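Lodurgate Table Organizer Guide
Section 8: Sorting Small Items on a Cloth-Covered Table

Use this section once the table cloth is down and the tray from Section 7 is in place. You will need the tray, the open containers, the paper cups and the small items you plan to sort, such as pouches, hair accessories and fabric pieces.

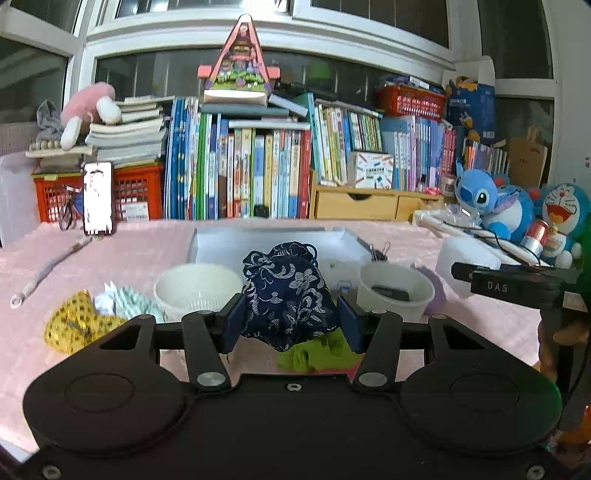 Reading time: 8 minutes

8.1 Setting out the containers

1. Smooth the cloth from the center toward the edges.
2. Set the shallow tray toward the back of the table.
3. Put the round bowl near one front corner of the tray. A slight overlap with the corner is fine.
4. Put the deeper tub on the other side. Flat items go in the tub.
5. Leave the front of the table open for soft items.

Note: The Estby tray holds up to 11 small items in a single layer. Do not stack items in it.

8.2 Handling drawstring pouches

1. Empty the pouch before sorting.
2. Gather the neck and pull the cord until the opening closes.
3. Pick the pouch up by its sides. Do not lift it by the cord loop.
4. Lay the pouch on the cloth, next to other fabric items.

Caution: Do not put pins, blades or open pens in a fabric pouch. Use a Trulter hard case (part 274, sold separately). 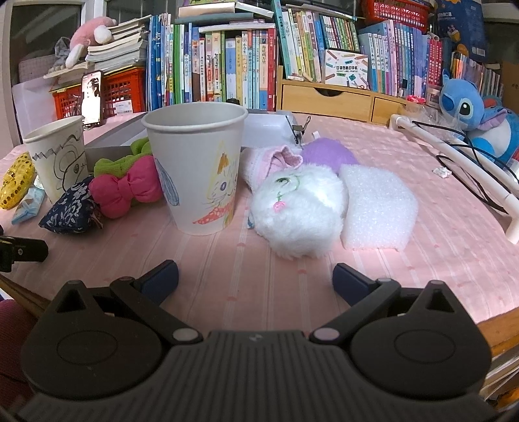
8.3 Paper cups

Paper cups are used for long, light items such as pencils, straws and craft sticks. Plain cups can be decorated before use so that each person knows which one is theirs. Colored pencil and black line both work, and drawings as different as a cat on a tall cup and a zigzag with loops on a smaller one are easy to tell apart. Let ink dry for 80 seconds before handling the cup.

1. Stand the cups upright in front of the tray.
2. Fill each cup no more than halfway.
3. Keep drinks off the table while sorting.

8.4 Binder clips

Clips can be kept on the rim of the tray. Leave the wire handles upright so the clip can be removed with one hand. Replace any clip that has lost its tension.

Replacement trays are listed under Carrier in the parts list. Section revised in August by Murray Ross.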